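Intro to Robotics Workshop – Notes for Unit 2, Picking Things Up
Handout prepared by Marlene Charbonneau

Welcome back, everyone, and thank you for all the good questions last time. I have tried to work the answers in here, so please forgive me if these notes ramble a bit.

In this unit each team teaches its arm to pick up big toy building bricks from the floor and, once that goes well, to stack them. It sounds like child's play, and I suppose it is, but a brick is a wonderful thing to practice on. It has flat sides and square corners, and you can tell right away if you are holding it crooked.

Start with a 2x4 brick lying flat, studs up. Bring the open fingers down with one on each side of it, and stop there for a moment before you close. Most missed grabs come from closing too early, while one finger is still riding on top of the studs. Gifty Tetteh's team got into the habit of saying "both sides?" out loud before every grab, and I would love to see the rest of you borrow it.

Once you trust your grip, move on to the 2x2 bricks, and then try one that is tipped on its side. Take your time with these! The Trorkau room is ours all afternoon.

For your logbook, please write down:
Which brick you went for and how it was lying
Where each finger was before you closed
What you would change on the next try

A page is plenty – sketches are very welcome. Bring the logbook with you when we start on stacking in Unit 3.

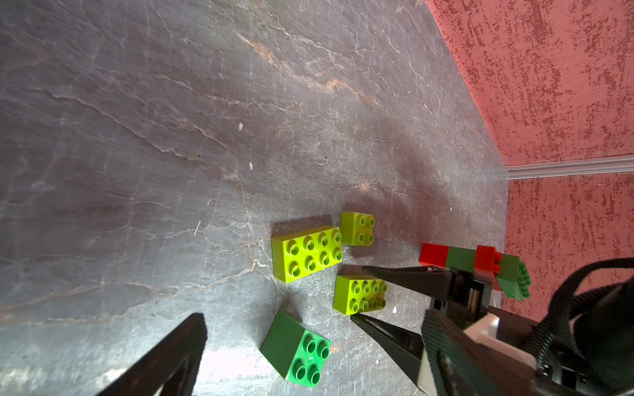
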